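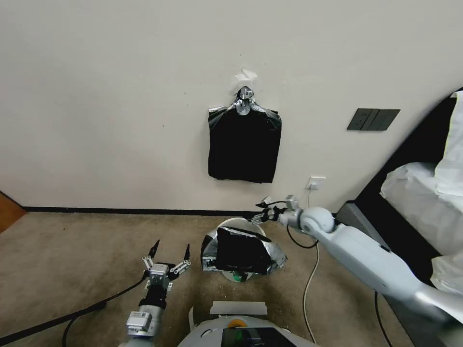 Data card: Household waste and liners

Ikport Liner Set
Maintained by Deschamps for the Suner domestic tasks collection

Summary

The Ikport Liner Set is a collection of short video sequences and stills concerned with a single household task: fitting a bag to a small open container on the floor. It covers the taking of a bag, the opening of its mouth, the placing of the bag over the rim and the settling of the folds around the outside. It forms part of the Suner collection and may be used separately from it.

The set contains 576 sequences and 282 stills. The material was gathered in three rooms at Ikport, referred to in the files as Room 1, Room 2 and Room 3.

Rooms and fittings

Room 3 is the plainest of the rooms. It has a pale wall, a black skirting board and a beige speckled carpet. A dark grey panel of three switches is fixed to the wall, with a small white socket lower down and a white cable running from it to the floor. These fittings remain in view in much of the Room 3 material and may be used to establish position.

Room contents were not standardised. Marks on walls, small pieces of debris on carpets and strips of torn tape or paper have been left as they were, and no retouching has been applied to the stills. Users who require clean backgrounds should consult the notes supplied with each folder, where such matters are recorded under "surroundings".

The task

Each sequence belongs to one of four stages.

Stage A, collection. A bag is taken from its place of storage, whether a hook, a shelf or a roll.

Stage B, opening. The mouth of the bag is found and the two sides are drawn apart.

Stage C, placing. The bag is brought over the container and the edge is turned down over the rim.

Stage D, settling. The lining is pressed into the container and any surplus is tucked or left to hang.

The stages do not always follow one another neatly. A bag may slip from the rim and have to be opened again, in which case the sequence is divided and the second attempt is labelled as a return to Stage B. Sequences that end before the lining is in place have been kept — they are marked "incomplete" and should not be treated as faulty.

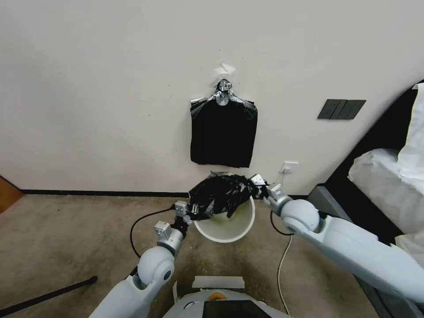

Room 3: black bag drawn open over a round white container, with a further bag on the wall hook.

Labels

Every sequence carries a room label, a stage label and a short written description in British English. Descriptions name the container, the bag and the state of the bag at the close of the sequence. Annotators were asked to use ordinary words ("rim", "fold", "handle loop") and to avoid trade names.

Black bags presented particular difficulty. Flat against a wall, a thin black item shows little of its edge, and at a distance it can be taken for cloth. Where two annotators disagreed about a material, the label "black item, material unclear" was entered and both original readings were retained in the notes file. The same practice applies to reflective materials, whose outlines change considerably with the light.

Known limitations

Small round containers are over-represented. Pedal bins and tall kitchen bins do not appear. Room 1 has no storage hook, and its Stage A sequences therefore show rolls and shelves only. Folders prepared under the earlier Prurance naming scheme use the word "liner" where the present scheme uses "bag"; the two are to be read as equivalent.

Permitted use

The set may be used for research and teaching. Redistribution of the complete set requires written agreement from Deschamps. Single stills may be reproduced in reports provided that the name of the set and the room label are given.

Changes

October: Room 2 descriptions revised; the "incomplete" mark extended to Stage D.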